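Minja Slip-On Chair Covers: do they do anything? A thread, from someone who sits down for a living.

Our office at Sondport has black office chairs, the ordinary sort with the tall backs. In February someone upstairs decided they would look better in white. Only the top bit, mind you. A little white hood over the backrest, like a train seat in 1974.
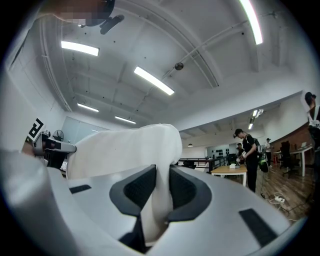 2 min read

So before it goes on, you have a bunched-up piece of white cloth. I have pillowcases. I know a pillowcase when I meet one, and I'd like someone at Minja to talk me through the difference, slowly, with the price list open.

Speaking of which. The order was for 54 covers and it came to £664. I did the sum on my phone twice. That's over twelve quid each for something that covers the part of the chair I lean my head on when I've given up.

The claims on the leaflet: protects the fabric, keeps the chair fresh, "lifts the room". I'll give them the first one. Hair product does get on a backrest, and Uriel Bravo uses enough of it for the whole floor. The other two I'd want to see written down by somebody who isn't selling covers.

Also it says "fits all standard chairs". Every stretchy thing ever sold says that. Fitted sheets say that.

To be fair to it, putting one on is easy enough if you do it from the front with both hands. Get the opening over the top, then take a side edge in each hand and bring them down together. Do one side first and the other rides up, and then you're chasing it round the chair like a duvet.
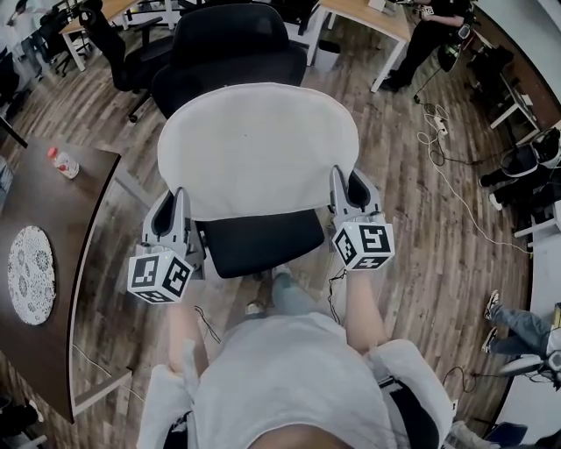 Issue 7

You want the white sitting flat over the upper part, with the black still showing underneath. If there's a ruck across the top, take it off and start again. Tugging at the bottom just moves the ruck somewhere else — usually right behind your neck.

Tip from Zdislava Kopecký, who has done more of these than anyone: push the chair up against another one so it can't swivel. I was sceptical about that too. It works, annoyingly.

Second tip, mine: find the seam before you start. Inside out looks very nearly the same as right side out until you're sitting opposite it in a meeting.

Now the washing. Leaflet says 30 degrees, no tumble drying. Fine. Who is taking 54 damp hoods home? Sang Diệp asked exactly this and was told there'd be "a rota". I have been here long enough to know what a rota is.

Someone's going to reply that white shows the dirt so you know when to wash it. Yes. That's also an argument for not buying white.

Khải Khương from the Lunport office says theirs had gone grey by the second month and people started taking them off and leaving them in drawers. I believe every word of this.

My verdict for now: it's a cloth on a chair. It goes on, it looks tidy, my back has noticed nothing. I'll post again after the first wash if they still fit.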